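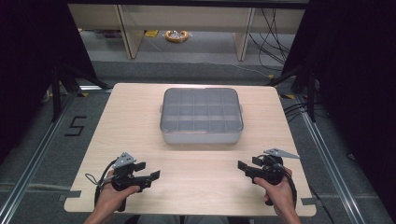
Divider box task, station 5. Hand-held grippers, lid closed.

Search reports Enter keyword Go

Progress report, April. Household and shop-floor chores project (Kusside / Stisgate)
To: Sunita Negi
From: Everett Mahmoud

Sunita, short one this time, the long tables are in the spreadsheet Sunee sent. Writing this between sessions so excuse the state of it.

Where we are

Demonstrations recorded to date: 2,283. Of those 892 are small-parts storage, meaning open the lid, put something in a compartment, take something out, close the lid. Rest is folding, wiping, shelf stocking, a few bagging runs. Folding still eats the most operator time per usable recording.

Chores on the list you approved: 16. Nothing dropped, nothing added. Kusside asked for dish racks, I said next period.

Can the machine do it yet

You asked for a plain answer so you can pass it up. Depends on the chore.

Wiping a flat counter, yes. Would leave it alone in a kitchen with that. Misses corners.

Shelf stocking, boxes only, mostly. Slow. Stisgate's floor manager watched a run and said a new hire would be done and on break. Fair. Soft packs and anything that slumps, no.

Divider boxes, half. It gets to the box fine. Latches are the trouble. Needs one side held down while the other side comes up, and the arm lets go too early or pushes the whole box across the table. Clear lid doesn't help either, we get glare off it and the depth reading goes patchy. Nattawut wants to try matte film on the lids. I said not yet, shops won't have film on theirs.

Folding, no. Towels sometimes. Shirts please don't put in the slide deck.

Best run on the box task so far was 39 attempts with the policy trained end of last period. Lertchai is writing up the failures one by one, latch first, then dropped parts, then wrong compartment. Wrong compartment is rarer than I expected. He thinks it's mostly a grip problem and not a seeing problem. I lean the same way but want the write up before I sign to it.

What changed since last report

- Two-handed recording on all box sessions now. One-handed recordings were teaching it bad habits, the box slid and the operator chased it.
- Operators told to slow down at the latch. They hate it. Recordings are better.
- Old Ongart fingertips swapped out, rubber was peeling.
- Tracking dropped out when an operator crossed wrists. Nattawut moved the calibration check to the start of every session, fewer bad files since. Still get some.
- Sunee rewrote the labeling guide. Shorter. People read it now.

Problems

Labeling is behind. We record faster then we label and the gap grows every week. Need one more person on it or need to record less. Would rather have the person.

Udside delivery of the second arm slipped again. They say soon. No date in writing. If it isnt here by the next report the side by side test with Stisgate moves and I'll have to tell them.

Small parts we test with are too easy. Big bolts, bottle caps. Stisgate sorts washers and tiny clips, and a two-finger gripper on a flat washer is a sad thing to watch. Asked them for a bag of the real stuff.

Next period

Finish the latch recordings. Retrain, rerun the same test, same boxes, same lighting. Start on real Stisgate parts when they show up. Dish racks, look only, no promises. Lertchai's failure write up to you as a separate file.

Money

On budget apart from the fingertips and replacement cables. Receipts with Sunee. No new ask except the labeling person, see above. Can you let me know on that before the next planning call, hiring takes forever on our side.

Videos of the wiping and stocking runs are in the shared folder, box ones going up tonight if the upload behaves.

Everett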